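I have a bad habit, and I think many people have the same one. When I come home with shopping, I put everything on the dining table "only for a moment". The moment becomes an evening, then several days, and then we eat our dinner between sponges and plastic bags. In October it went so far that I had to carry my soup to the sofa.

So I made an afternoon for it. I started at two o'clock with a cup of tea, and I decided to finish with the table and the floor before I was allowed to cook.

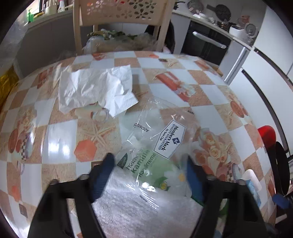
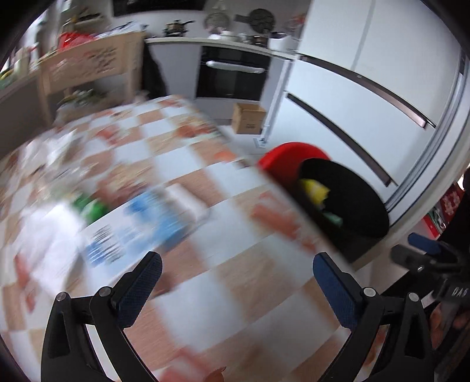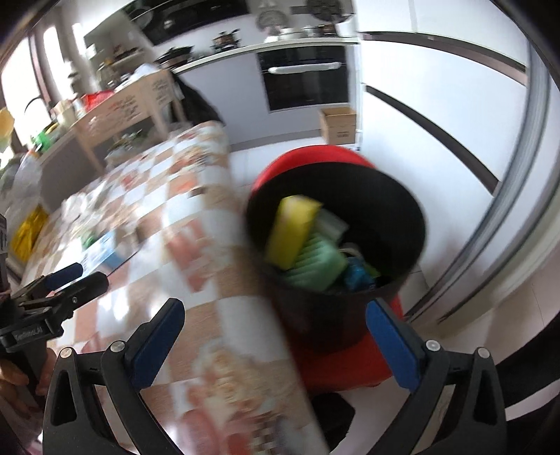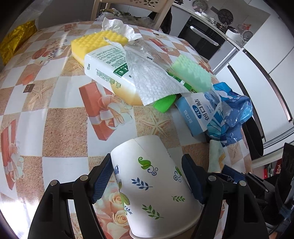 *The kitchen and the dining table, with all their small things.*

My first rule is to put the same kinds of things together before throwing anything away. It sounds slow, but otherwise I throw one sponge in the bin and buy a new one the week after. The cleaning things made the biggest group. I have a yellow sponge and a mint green one, both with the bumpy surface, and also a bright green silicone scrubber. I like the bumpy kind very much for pots, but I don't need to own a whole family of them. I have now a shelf of 25 cm under the sink, and what does not fit there I should not buy.

The second group was for paper. Napkins, tissues and paper towels are difficult for me, as I was brought up to save a clean napkin. My grandmother ironed the paper from presents! I allow myself to keep the flat ones. A crumpled one can still wipe the window sill and after that it must go.

Then there are the things which have no group. The hand cream, for example, a herbacin with chamomile on the green packaging. Does it belong in the bathroom or beside the sink? I use it after washing up, so for me the answer is the kitchen, but every time I tidy I have the same discussion with myself. This time I gave it a fixed place on the window sill, next to the small Sjöberg dish where I keep my ring.

Plastic bags I fold into triangles. I learned it from a little booklet by Plisto, which I bought for its drawings and then really used. A folded bag takes almost no room in the drawer. The crinkly thin ones do not want to stay folded, and I have stopped fighting with them. They go together in one bigger bag on the inside of the cupboard door.

About the tablecloth I must also say something. It is the plastic kind, white and sand-coloured squares with starfish, roses and gift boxes, so a little bit of summer and a little bit of birthday at the same time. My friends find it too much. I find it very practical, and it is cheerful in the dark months. I wash it with warm water and a small spoon of soda, and I dry it at once with a soft cloth, for otherwise it gets stripes when the lamp is on. Please don't use the rough side of any sponge on it. My previous one lost its pattern in this way.

The floor I leave always until the end. First I pick up what is lying there, then I sweep, then I move the bin and sweep behind it, where there is more than one wants to know. The white tiles show every crumb and the orange ones hide them, so I look at the white ones and believe them.

I was ready at half past five. The table is free now except for a bowl with 9 walnuts and the Drisine catalogue, which I want to read before I put it in the paper box. In the evening I cooked potato soup and ate it sitting at the table.

Next month I will try the cupboard over the fridge. I already know there are baking tins in it and I am a little afraid of the rest.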